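Notebook – bench 2, Kerkdale
13 Feb 2020

Open day entry. Writing this up the same evening while the settings are still in my head. Wouter Van Rooij asked for a record of what was run and what was changed, so the August visit doesn't start from nothing.

Visitors came through in groups of nine, as agreed with the front office. Each group got five minutes of talk from Yaa Akolgo, then the table task, then questions. Gijs Van Leeuwen had the operator station. I kept the log and the stop button.

Setup. Both arms powered and homed before the doors opened. Andton controller, speed limited to 40 per cent of the normal ceiling for both arms. That is slower than we run in the week, but visitors stand closer than we do and the slow motion is easier to follow. Finger torque left at the grasping default. Wrist cables checked for slack at full rotation on both sides, no pulling. White table, white panels behind, overhead lights only. I asked for the blinds in the corridor to stay closed as the light through the door upset the exposure at the rehearsal.

Task. Toy burger and pink plate, burger goes on the plate. Plate between the hands, burger out to the right, so the right hand does the carrying and the left stays by the rim. Bram Maes wanted the burger on the left for half the groups. We left it on the right all day to keep the log simple.
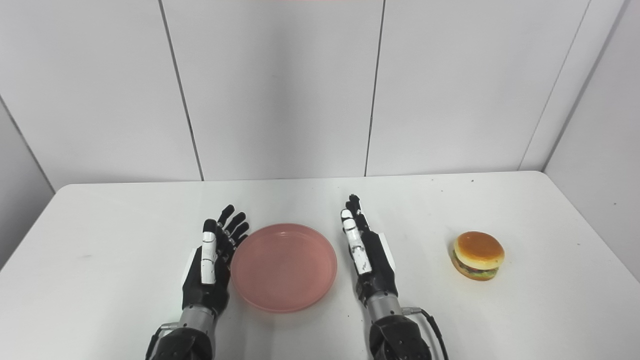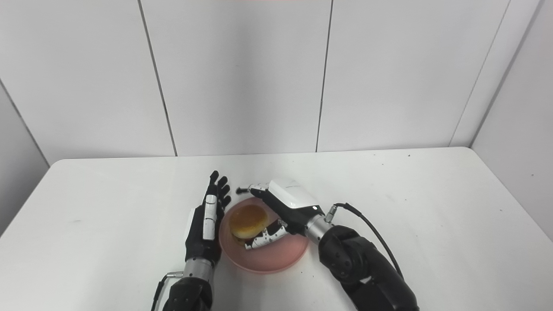 Grasp notes. The bun is glossy and the dome gives the fingertips very little to hold. Best results came with the thumb low against the base and the fingers over the top. When the thumb came in high the burger tipped. Gijs corrected for this by hand from the second group on. It should go into the starting pose so the next operator doesn't have to find it again.

Placement was biased to the left of the plate. I put this down to the offset in the right wrist that Bram Hendriks reported before the holidays, but have not measured it. To do: run the Stundum calibration routine on the right arm and compare with the stored values. Do not overwrite the old file until someone has looked at both.

One stop during the day, third group. Joint limit warning on the right wrist, arm held position, no contact with the table. Cleared and homed again in around two minutes. Yaa filled in by talking about the hand joints. Nothing in the log before the warning that looks unusual to me – I have saved the whole segment anyway.

Questions worth keeping. A teacher wanted to know if the hands could feel the plate. Yaa explained the difference between reading motor current and having a sensor in the fingertip. Several people asked why the left hand wasn't doing more. Fair question. A two-handed version, left hand steadying the rim while the right one places, would show more for the same setup time. Căpraru, who looks after the visitor program, would like that for August.

Other items:
– Floor tape too close to the table on the left side. Move it back before the next visit.
– Operator headset battery ran low by mid-afternoon. Charge the spare as well.
– Table surface has small marks and specks. Wipe down and check they aren't scratches.
– Speed limit to be set back to normal before the morning runs. Gijs has this.

Logs copied to the shared drive under Kerkdale, open day. Wrist segment is in its own folder with the warning code in the name.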